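Skenport modular housing: does the factory pitch hold up?
Speaker notes, 27 Aug 2018

Start with the brochure claim. Drilberg says 173 apartments at Skenport, built as finished modules, will take half the site time of a normal job. Pause there. Half of what? They have never published the job they are comparing against.

Site time is the easy number to cut. You move the work into a shed and stop counting it. Wendik did this on their February update: 73 modules "complete," with the bathrooms still waiting on tile. I'd call that a box with pipes in it.

Don't get dragged into the steel versus timber argument. Someone will try.
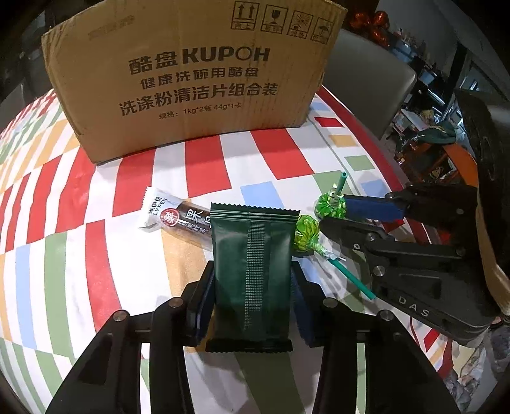
So who pays when a module shows up out of tolerance? On most of the contracts I've read, the general contractor does, and then spends a year trying to get it back from the factory.

Nkuna is the case to spend time on. They allowed 5 mm at each joint between modules, and the foundation crew was working to a looser number. Both drawings were approved. Ask the room who should have caught it and let them argue for a minute.

Money next. Factories want 50 percent up front — before a single module leaves the yard. Lenders hate this, and I think they're right. If the factory folds, you own parts that fit one building.

I'm not against modular. I want to see defect lists, crane days and the final account. Drilberg has promised all three after handover. Skip the cost slide if we're running late.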